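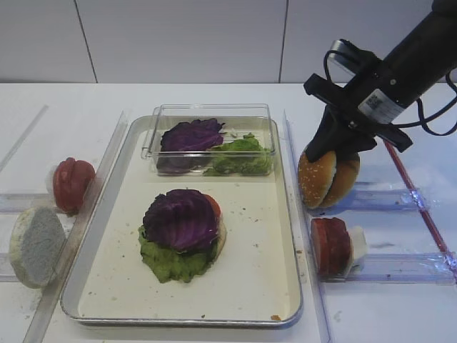 The Order of the Burger

A hamburger is eaten from top to bottom in every bite, yet it is built from the bottom up, and the sequence in which its parts are laid down decides much of how it holds together. Lettuce, cabbage and tomato each behave differently between two halves of a bun.

At Gorno, a lunch counter with 54 seats, the kitchen has worked to a written order of assembly since November. The bottom bun is followed at once by green lettuce, spread wide enough to pass the rim of the bread. The leaf keeps juice from the crumb, and its ruffled edge gives the layers above something to grip. Tomato comes next, sliced to the width of a finger and drained on a cloth for 17 minutes.

Purple cabbage is the less familiar choice. It is firmer than lettuce, keeps its crunch under a warm lid and brings a slight pepperiness that suits a sweet bun. Gorno uses whole pieces of leaf, with the thickest part of the rib pared down so that the top sits level. Shredded cabbage was tried and withdrawn, as too much of it ended on the plate.

The greens are washed in the morning and kept side by side in shallow clear boxes, so that staff may see at a glance when a refill is due. Assembly is carried out on metal trays, which catch the crumbs and are wiped between orders.

The buns are supplied by Sipos, a bakery which delivers 316 of them each weekday. They are seeded with sesame and glazed before baking. The kitchen asks that they be handled by the sides once cut, and that the two halves be kept together until the filling is ready.

Gorno serves lunch from noon. Tables are not reserved.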